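The Sourest Pickle in Drandby

My grandmother left me 416 dollars, a wool coat and a feud. The money went to the dentist and the coat went to the moths, but the feud I have kept in good condition.

It was with the town of Raveseck, across the river, and it was over pickles.

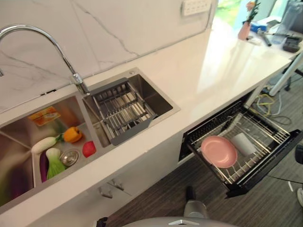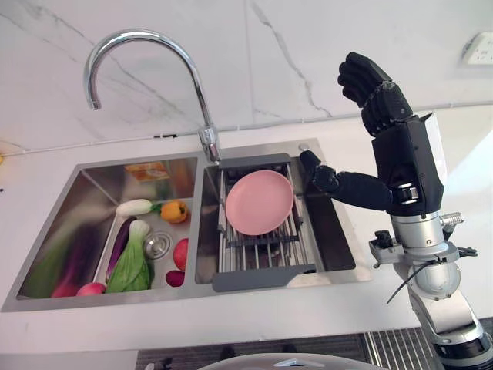 Every October the two towns meet on the bridge and put their jars on a long table, and a judge from neither town eats one of everything and goes home ill. The rules fill a notebook, mostly in my grandmother's handwriting. Any vegetable may be entered so long as it would be at home in a kitchen sink next to a white radish and an orange pepper, a line she wrote after Raveseck pickled a boot. The boot took second. She never forgave the judge, who had asked for more.

The year I took over, I had no recipe. She had kept it in her head, and she had been buried with her head. What I had was the jar, a big green thing with a chipped lip, and a memory of her standing over it saying something that was either "patience" or "parsnips."

I tried patience first. I put radishes in brine and left them on the cellar steps for 70 days. The smell came up through the floor and my tenant moved out, leaving a note that was kinder than it needed to be. Then I tried parsnips. The smell was the same, but there was no longer a tenant to complain, so I counted it as progress.

On the morning of the contest I carried the jar to the bridge in my arms like a baby with a poor reputation. The Raveseck entry was already there under a cloth. Their champion was a woman of my grandmother's age, in my grandmother's style of hat, and she looked at the chipped lip for a long time.

"That's my jar," she said.

I said it had been in my family for as long as I could remember.

"It was in mine until she borrowed it," she said. "She was going to bring it back after the weekend."

I thought of the notebook, all those rules, all those years of not speaking in the butcher's. The judge arrived, pale already. He tried mine and had to hold on to the railing. He tried hers and sat down.

She won. I offered her the jar, and she took off the lid, breathed in, and put it back on very quickly.

"Keep it," she said. "But bring me my cake tin."

I have looked everywhere for the cake tin. I have found four, and none of them, I am beginning to think, are ours.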